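Recording Demonstrations on the Two-Arm Bench
Pliremar Learning Systems Laboratory -- Operator Guide
Last revised 2021-12-22

Purpose

This guide sets out how operators are to record demonstrations for the Tira training set. It applies to all staff and students who have completed the bench induction. Questions regarding its content should be directed to Evelien Vandenberghe, who maintains the task list.

Each task in the set requires 198 accepted demonstrations. A demonstration, also called an episode, is one complete performance of a task under operator control, from the ready pose back to the ready pose.

Before you begin

Read the task card in full. The card gives the objects, the side of the bench on which each one starts, the arm to be used for each movement and the sentence that will be stored with the episode. If the card and the objects in the bin do not match, do not substitute. Report the difference and select another task.

Sign in to Deken, the recording program, with your own account. Check that there is enough disk space for the session. A full session produces over 600 megabytes for each task, and a recording that runs out of space cannot be recovered.

Setting up the bench

1. Lay the paper cover flat and smooth down large creases.
2. Place the objects according to the card. Small changes in position and angle between episodes are required; the learning system must not come to depend on a single layout.
3. Bring both arms to the ready pose and open both grippers.
4. Open the camera preview in Deken and confirm that every object on the card is in view.
5. Set the blinds as they were for the previous episode in the block. Changes in daylight are acceptable between blocks.

Recording an episode

1. Press Start and wait for the tone. Leave the arms still for a moment so that the opening position is stored clearly.
2. Move at an even pace. Hesitation is learned as readily as skill, and long pauses are grounds for rejection.
3. Approach each object from above unless the card states otherwise. Close the gripper only when the fingers are on either side of the object.
4. If an object slips, you may try again once in the same episode. Mark the episode as "recovery" when you save it. Recovery episodes are useful to the project and are counted separately.
5. Return both arms to the ready pose and press Stop.

Do not reach over the bench while recording is under way. A hand in view makes the episode unusable -- even where the movement itself was sound.

Labelling and review

Write the label directly after saving. Use the sentence on the card and add only the details that changed, such as the order in which objects were moved. Avoid words such as "it" or "the other one", as the label must make sense to a reader who has not seen the recording.

A second operator then reviews the episode using the Petridis checklist. The reviewer rates it as accepted, recovery or rejected. Reasons for rejection must be entered in full. Rejected episodes are kept for 100 days and then removed from the server.

Operators should take a break after every 7 episodes. Tired operators tend to shorten the approach, and the resulting recordings differ from the earlier ones in ways that are hard to correct later.

Notes on choosing the arm

Where a card leaves the choice of arm open, use the arm nearest the object and keep the second one clear of its path. The unused arm is recorded as well, and its stillness forms part of the example. Labels should name objects by colour wherever several of one kind are present: with a purple, a yellow and a green marker lying side by side in the blue tray, "pick up the marker" would be refused at review, whereas "pick up the green marker with the left arm" identifies both the object and the arm. Left and right always refer to the robot's own sides, so an operator facing the bench will see the left arm on the right. Containers standing elsewhere on the paper, such as the measuring cup, are to be named in the label only when the card calls for their use. 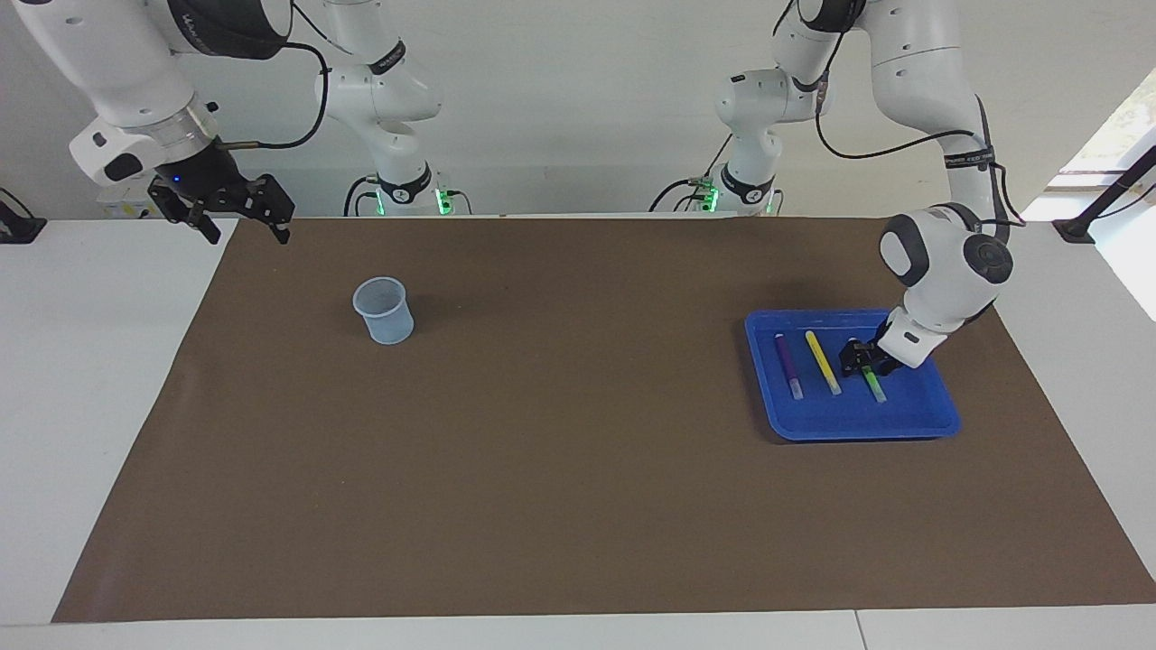
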